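Yanling Lü
Packing and kitting, Plirnham. My own opinions.

People have asked me what happened with the robot in our packing room, so I will write it in a thread. I am not an engineer. I have packed toys at Plomeo in Plirnham for seven years and now part of my day is to look after a machine.

For those who don't know us: we put together toy sets for small children. Shape sorters, stacking sets, some puzzles. The parts come to us in big crates from the moulding side. We sort them, check them, put them in trays, and the trays go to the boxing line.

The sorting and laying out is called kitting. It sounds like nothing. You take a star, a cylinder, a triangle, you look at each one, you put it in place. Then again. On a normal shift one person did over 300 trays.

In October the management told us that a company called Sterkness would install a robot arm for kitting the shape sorters. We were told in the canteen, at the end of the break, with seven minutes for questions. I think this was the worst part of the whole thing and I have said so to the people who planned it.

Everybody asked the same question with different words. Will there be fewer of us? The answer was "no redundancies are planned". If you have worked in a few places you know how that sentence feels in the stomach.

What is true today: no one was dismissed. But when two people left in the winter, their places were not filled. I write this here so that nobody can say I am making advertising for the machine.

The system is called Song. I don't know why. It does not sing, it makes a kind of small sigh when it stops. Ashraful from maintenance calls it "your friend" when he talks to me and "that thing" when he has to repair it.

Ashraful Saha is the one who taught me most of what I know about it. Sterkness gave us a training day, on a Thursday, and it was a good day, but they used many words I had to look up at home in the evening. Ashraful explained it again with a pencil on the back of a delivery note.

What I had to learn: how to start it, how to stop it, how to teach it a position, how to read an error. How to stop it came first and we repeated it until it was boring. I agree with that order.

The first weeks were slow. I could lay out a tray with my eyes half on the clock, and next to me the arm was thinking about a cylinder. Some colleagues came to watch in their break and laughed. I laughed also, then I felt a bit sorry for the Sterkness people, who had driven a long way.

The shapes are harder than you would believe. A cylinder is easy in one direction. A star has points and hollows, and if it is turned a little it must be held differently. My fingers solve this without asking me. For the arm, somebody has to think about it.

Also shiny plastic. Under our old ceiling lights there was a bright spot on top of the cylinders, and the vision system did not like it. We changed the lamps over the kitting area. Now it is also better for human eyes, and I had asked for this change long before any robot came. I mention it without bitterness. Well, with a little.

Now what has changed for me in the body. My right wrist is better. I had a brace for it at night and I use it less often. I think this is the strongest argument for the machine and it was not in the presentation at all. They spoke only of throughput.

What has changed in the head is more mixed. Kitting by hand is dull, but the hands know the way and the mind can go for a walk. I planned my sister's whole wedding over those trays. With Song I have to pay attention for a long time to something that mostly goes well. It makes me tired in another way.

And we talk less. Before, we stood opposite each other at one long table. Now the cell is at one side of the room and the hand tables at the other. I asked if we could turn the tables round so people can at least see each other. It took a while but it was done.

One more thing about talking. My English is good enough for work, but I learned a lot of it across that table, from colleagues who corrected me kindly. A new person who begins on the machine will not have that. I have no solution, I only notice it.

A practical part, for those who will get something similar in their own workplace. We keep a small test area where we try out new layouts before they go into the cell. Ashraful and I use it most mornings before the line starts.

It is a wooden board on a blue table full of holes. You can bolt down what you like on such a table. The board is maple, in glued strips, and it is quite beautiful for something which has to lie under a robot. The boxing line has asked for it as a cake board at Christmas. No.
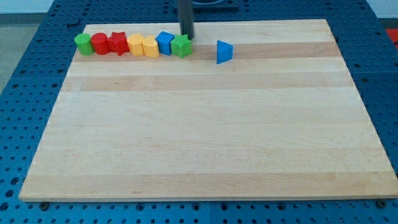 Test area. Seven blocks in the row, the blue triangle standing alone, the arm just behind the green star.

In the row the blocks touch or nearly touch, and this is what I want to explain, as people always look at the colours first. If there is space around a block, there is room to hold it. If it stands tight between two others, you need to decide from which side to come and what you are allowed to push.

So when we try a layout we talk about gaps more than anything. How close can the neighbours be? What if one star is turned a bit and a point sticks out to the front? I never had a word for any of this when I did it by hand. I just did it.

It gave me some respect for my own work, to be truthful. For years I was told that kitting is unskilled. Then a company sent engineers to copy it and they stood beside me with notebooks and asked "why do you pick this one up first?" I had to think for a whole day to find out why.

(The reason: I take the ones at the end of a row first, so there is always an open side. I did not know that I did it until I was asked.)

I asked for a different job title after that. I got it, and a small rise with it. The rise was 45 pence an hour. I tell you the number because I think people in these jobs should tell each other the numbers.

Was it enough? I don't think so. I now do the teaching of positions, the first check in the morning, and the list of faults for Sterkness. In the old days that would have been somebody from the office with a tie. But I said yes, and I can ask again.

What I would say to managers: ask the people at the table before you sign. We could have told you about the lamps. We could have told you that the crates arrive mixed after a colour change, which cost a lot of stopping in the beginning. All this was known in the room.

What I would say to workers: go to the training even if you are angry. I was angry. If you don't go, somebody else will decide how the machine runs, where it stands and how fast you have to feed it. The speed is a setting. A person chooses it.

And write things down. I have a notebook with every stop, the time, and what I think was the reason. At first it was for myself. Now it lies next to the cell and the late shift writes in it too, with worse handwriting than mine.

A few answers to questions I already got in messages.

"Is it faster than you?" On the plain sets, over a whole shift, yes. It does not go for tea. On the sets with mixed shapes in a small tray, I am still faster, and when a part has a bad edge I feel it with my thumb. We still do a hand check on every tray.

"Are you afraid of it?" Of the arm, no. It is behind its guard when it runs in the cell, and I know where the stop button is in the dark. Of what comes in the next budget, yes, sometimes.

"Would you send it back?" No. My wrist says no. But I would go back to that canteen meeting and do it over, with more time and with the people who do the job sitting at the front.

"Do the children notice any difference?" I hope not. My nephew has one of our sorters and he puts the star in his mouth, exactly as before.

Next week we begin with layouts for the stacking set, which has rings, and rings want to roll when you put them on their side. Ashraful is already complaining. I will post how it goes if there is something to tell.

If you do kitting or packing and a machine has come to your place as well, please write to me. I would like to know how your tables are standing, and what they pay you for the extra work.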